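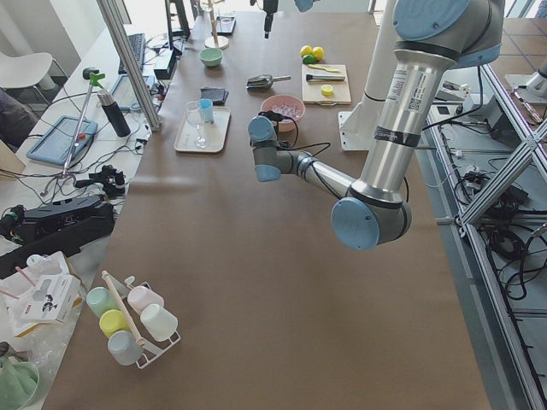
Pindosmont Community Forum > Events > Open Day at the Fastara Robotics Laboratory

Started by: Finlay Haldane (Events Desk)
2023-07-31

The Events Desk thanks all members who attended the open day at Fastara. Attendance was 106, including guests. The afternoon program covered two-armed handling of kitchen items, with a drink station as the working example. Members are invited to post their observations in this thread. Comments will be forwarded to the laboratory before the November session is planned. Please keep remarks to the demonstration itself; questions about parking should go to the Facilities thread.

Reply from: thu_vi

I attended the second session and found it well organized. The choice of task was sound. Ice, a scoop, fruit and a stemmed glass each ask for a different grip, and a visitor can follow the work without any technical background. I would ask that the talk be given before the arms are started. From the back row it was hard to listen and watch at once.

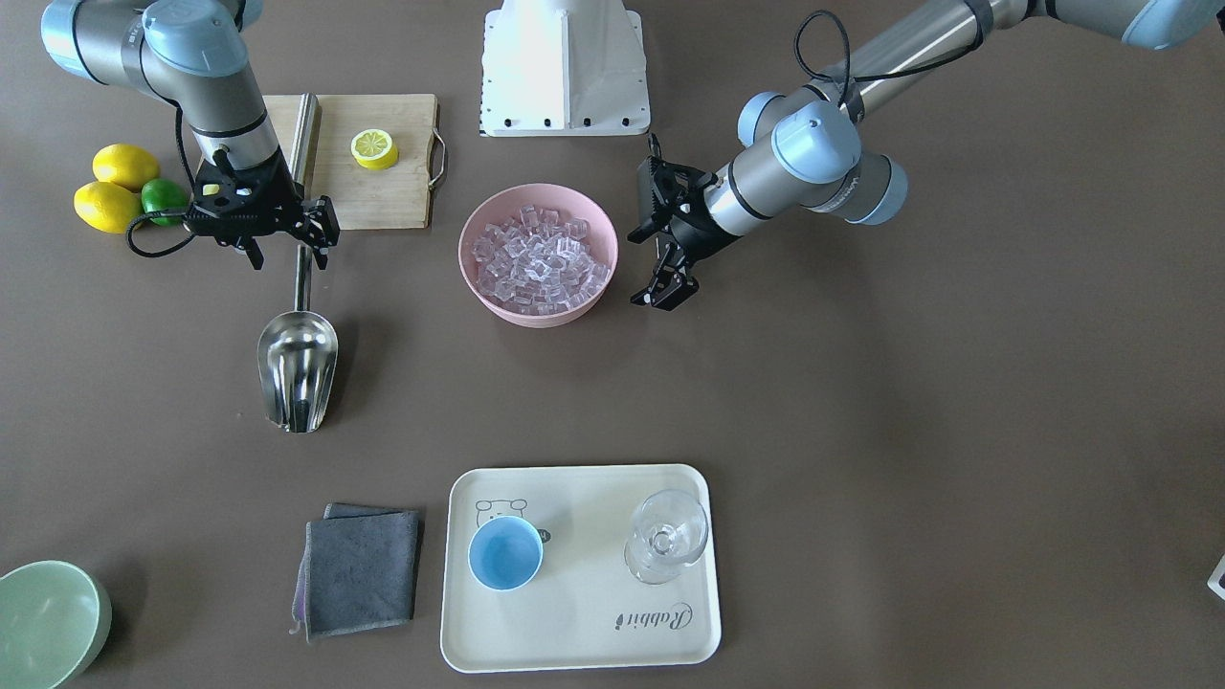
Reply from: o.sotelo

I must respectfully differ on the choice of task. A drink station is pleasant to look at, but it tells a prospective user little about ordinary work. My department sent 9 staff members, and most of them wished to see dishes being cleared or shelves being stocked. The lemon was already a slice when we reached the table, and the question of cutting was left for the discussion period, which ran short.

Reply from: Nghĩa Tô

In response to Mr. Sotelo: the printed program stated that the subject was handling, and cutting was not listed. I would also point out that scooping ice is a harder problem than it may seem to an observer. The pieces are clear, they shift against one another, and the view from the wrist is much narrower than the view a visitor has from a chair. Polished steel adds to the difficulty, as it mirrors whatever is placed near it.

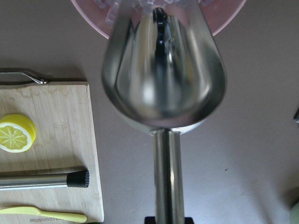

Our guide, Ms. Hoàng, made the same point when asked about reflections, and I considered her answer complete. She also stated that trials are repeated with the items set out differently. I would support a longer discussion period in November.

Reply from: o.sotelo

I accept the correction regarding the program. My view on the subject matter stands. The Skostum open day last year included a storage task, and the questions from the floor were better for it.

Reply from: Lợi Đinh

I attended both events and do not agree that the Skostum questions were better. They were mostly about price. I do agree that a second task would be useful, provided that each session remains small enough for everyone to see the table.

Reply from: Finlay Haldane (Events Desk)

The requests for an earlier talk, a longer discussion period and a second task have been noted. Of the feedback cards, 94 have been returned. Outstanding cards may be left at the front desk in the marked tray.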